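### 4. Oiling a Marulanda board

Read section 3 first. If the board still smells of onions, go back and do section 3 again.

1. Wash the board by hand and stand it on its long edge overnight. The dishwasher voids the warranty, and after that it voids the board.
2. Sand any fuzzy patches with the fine pad from the Josisell kit, always along the grain.
3. Warm the oil bottle in a mug of hot tap water. Keep the cap on. We get letters.
4. Pour on 30 ml and spread it with a lint-free cloth, edges included.
5. Wait 50 minutes, then wipe off whatever the wood didn't want.
6. Turn the board over and repeat. Yes, the bottom too -- a board oiled on one side only will curl like old toast.

**Note:** New boards are thirsty. Give them 2 full rounds in the first week, then one a month until May or until you lose interest.

**Caution:** Oily cloths can catch fire by themselves. Lay them flat outdoors to dry before they go in the trash, and don't ball them up under the sink.

Do not use olive oil. Abbas Abbasi in our repair shop can identify an olive-oiled board from the far side of a closed door.
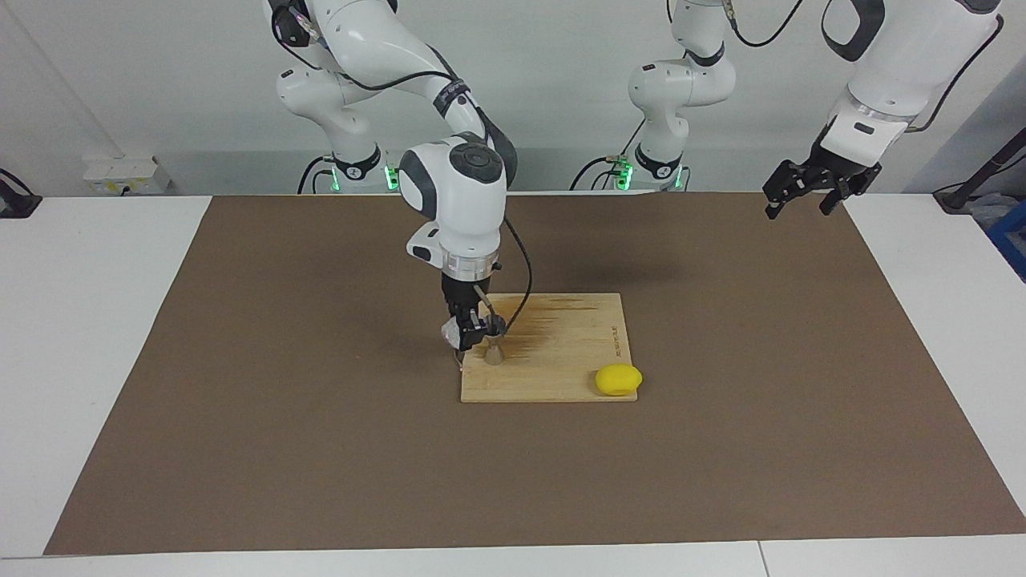
*Fig. 4. Wooden cutting board on a brown mat.*

7. Leave the board alone until morning. Bread first, beets much later.

Spare pads are part no. 456.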